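Tuesday, sourdough crackers, batch 2

Really happy with this one! Dropped the hydration, rolled thinner and held back 80 g of the discard for the next round. Shoaib Rajput tried the rye version and wants the seed mix in everything from now on – fine by me. The Kyriakidis olive oil gives a much better snap than the butter did.

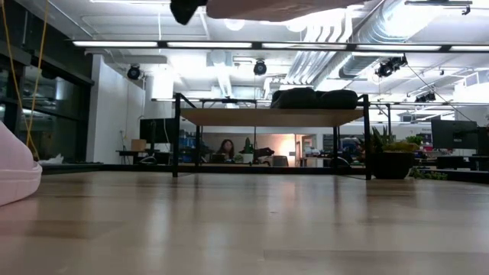

Why did the edges brown first?
The dough was thinner there, so next time roll from the middle and trim before scoring.

To do: dock more closely, try 105 minutes' rest, buy flaky salt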